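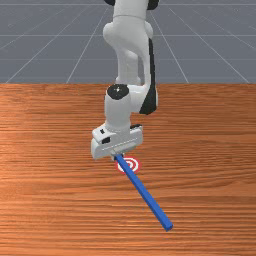 Furniture Making I
Handout 4: Wood Movement and Solid Tops
Hokora Building, Room 288
Tuesday, January 7, 2025

Read this before the bench session. Bring it with you, along with your rule and your notes from the session on joints.

1. Why wood moves

Wood takes in and gives off water vapor for as long as it exists. Drying and finishing do not stop this. A board that has been in a house for a hundred years still gets a little wider in a damp summer and a little narrower in a heated winter.

Water in wood is held in two places. Free water sits in the hollow part of the cells. Bound water is held in the cell walls. When green lumber dries, the free water leaves first and the board gets lighter but stays the same size. The point at which the free water is gone and the cell walls are still full is called the fiber saturation point. Below it the walls start to lose water and the wood shrinks.

All the lumber we use is well below fiber saturation, so any change in moisture content will change its size.

2. Direction of movement

Movement differs in the three directions of the board.

Along the grain (lengthwise): very small. For furniture we treat it as zero. The exception is wood from near the pith or from a leaning tree, which can shorten enough to bow a board.

Across the grain, from the center of the tree outward (radial): moderate.

Across the grain, following the growth rings (tangential): the largest. In many species it is close to twice the radial figure.

A quartersawn board has its width in the radial direction. A flatsawn board has its width mostly in the tangential direction. A flatsawn board therefore moves more across its width than a quartersawn board of the same species, and it is also more likely to cup. When a flatsawn board dries it tends to cup away from the heart side of the tree.

3. Humidity and moisture content

Left long enough in steady air, a board reaches a moisture content in balance with that air. This is the equilibrium moisture content. It depends mainly on relative humidity and to a smaller degree on temperature.

Do not confuse the two percentages. Relative humidity describes the air. Moisture content is the weight of water in the wood divided by the oven-dry weight of the wood. Air at 65 percent relative humidity does not give you wood at 65 percent moisture content. The wood will be far drier than that.

The storage room can reach 80 percent relative humidity in September. With the heat on in winter it is much lower. Boards brought from there to the bench room need time to settle. Stack them with stickers between the layers and leave the ends clear. Do not lay a board flat on the bench overnight with one face covered — it will lose moisture from the other face only and may be cupped by morning.

4. Estimating movement across a top

The estimate used in this course is:

change in width = width x change in moisture content x coefficient

Width is measured across the grain, in inches or millimeters. Change in moisture content is in percentage points. The coefficient is looked up by species and by cut (radial or tangential). The table is posted by the lumber rack.

Suppose a top is 60 inches long and is glued up from boards running its full length. The 60 inches does not go into the estimate at all. Only the width does. This is the most common mistake on the first worksheet.

If the top has both flatsawn and quartersawn boards, work with the tangential coefficient. The result will be a little high, and the hardware will have room to spare.

5. Attaching the top

The top has to be held down flat and still be able to change width. The base has rails that run across the width of the top, and those rails do not change length. If the top is glued or tightly screwed to them along its full width, something will give. Either the top splits or the joints in the base are pulled open.

Methods we will use:

Wooden buttons. A small block with a tongue on one end. The tongue sits in a groove or mortise in the rail and the block is screwed to the underside of the top. Leave a gap between the shoulder of the button and the rail on the long sides.

Figure-eight fasteners. Let into the top edge of the rail. They swivel a few degrees. The recess must be cut wide enough for the swivel or they do nothing.

Slotted screw holes. The slot runs across the grain of the top, in the direction of movement. Use a washer and a round-head screw. Snug is enough.

Z-clips. Quick, and fine for small tables. The Deltico clips in the hardware drawer need a saw kerf in the inside face of the rail. Cut the kerf before assembly.

If you want the top to stay centered, fix it at the middle of each end rail and let both edges move. If one edge has to stay put, for example against a wall, fix that edge and let all the movement go to the other.

6. Breadboard ends

A breadboard end is a narrow piece fitted across the end of a top, with its grain at a right angle to the boards. It helps keep the top flat and covers the end grain. The end piece does not change length and the top does change width, so the two will be flush only part of the year. This is normal.

Glue the center tenon only. The outer tenons are held by pegs, and the peg holes in those tenons are lengthened into slots. The slots are in the tenon and not in the end piece. The outer mortises also need to be wider than the tenons.

7. Finish

A finish slows the exchange of moisture. It does not prevent it. Film finishes slow it more than oil. Finish both faces of a top with the same number of coats, including the underside.

For next session

Finish the worksheet on estimated movement. Mark the growth ring direction on the end of each of your boards in pencil. Choose a fastening method from section 5 and draw it full size, in section, showing the gap on each side of the rail.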